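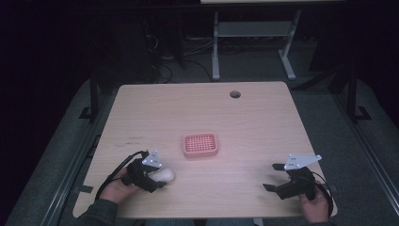 Granen, June 6, 2025

Progress report on the hand-held demonstration work, second reporting period
Prepared by Thilini Gunawardena for the Lurer program office
Copy: Jahangir Abeysekara, Kavinda Marikar

1. Status

Data collection for the placing tasks is on schedule. Data collection for the two-handed transfer tasks is behind schedule and will stay behind until the retraining described in section 4 is finished. Spending is within the approved budget line, with one request for reallocation (section 6).

The accepted set now holds 3058 demonstrations. A further 243 were recorded and rejected at review. Rejected recordings are kept on the project server with the reviewer's code and are not used in training.

2. Method

All demonstrations in this period were given with the paired hand-held grippers. The operator works at the table with one gripper in each hand and performs the task directly. Each gripper carries a plate with dot markers on top, and the pose of the gripper is computed from the plate. Jaw opening is logged separately over the cable. The two streams are aligned in time after the session and resampled to a common rate.

The tray task is the simplest of the set. A light-colored rounded object is held in the left gripper and brought to the pink perforated basket on the table. The right gripper stays open on the other side of the basket. In the basic version the right hand has no part in the task, but its pose is recorded anyway so that the same model input can be used for every task. In the transfer version the object passes from left to right before it is released.

Remote control of the arms, which we used for the whole of the first period, was stopped in February. Operators were slow with it, and the recorded paths had long pauses near the point of release. The remote-control recordings are archived and can still be used as a comparison set. We have no plans to add to them.

3. Work completed

The task list now has six entries, all with a written start condition and a written end condition. Tharushi Pathirana rewrote the end conditions after two reviewers disagreed repeatedly on what counted as a completed release. An object touching the rim of the basket while still in the jaws is no longer accepted as placed. Earlier recordings were checked again under the new wording, and most of the rejected recordings come from that second check.

Calibration is now done at the start of each session and after any break in which a gripper has been put down. The old practice was once per day. Drift between the left and right pose streams was visible in the February sessions and made several transfer recordings unusable, with the two jaws meeting in the video and missing each other in the computed poses.

The alignment software from Jastach has been replaced by our own script. The Jastach package handled dropped samples by repeating the last value, and this produced small steps in the jaw signal. Our script marks the gap and leaves it open. Recordings with a gap during contact are sent to review.

4. Problems

Marker loss. When an operator turns the wrist far inward, the plate on that gripper is seen nearly edge-on and the pose is lost for a short time. This happens mostly in the transfer tasks. Operators have been told to keep the plates up where possible, but this changes the way they move, and we do not want demonstrations that are shaped by the tracking. Nii Dogbe is testing a different mounting angle.

Cables. The cable on each gripper pulls slightly when the hand reaches to the far side of the table. Longer cables were tried and tended to catch. No good answer yet.

Operator variation. Different operators approach the basket at very different heights. A policy trained on the mixed set averages between them and releases too high. Kavinda Marikar is retraining with an operator label as an extra input. First results are expected in the next period, and the transfer collection is on hold until we have them.

5. Next period

Finish the retraining and report release height by operator. Resume the transfer tasks. Run the tray policy on the arms at the Hettiarachchi site with their table height, which differs from ours. Write up the calibration procedure in a form that a new operator can follow without supervision.

6. Request

We ask to move the unspent remote-control maintenance money to a second set of marker plates. The amount is in the attached sheet and does not change the total. A reply before the next session block would allow us to order in time.

Comments

J. Abeysekara: Section 6 is fine with me. Please send the sheet again, my copy opens blank.

T. Pathirana: The end conditions are version 2 now. The link on the task page still goes to the old one.

Kavinda M.: Can we get the rejected set split by review code before I start the next run?

We use cookies to keep you signed in to the report library. Accept | Settings

Contact the program office | © 2025 Lurer | Back to top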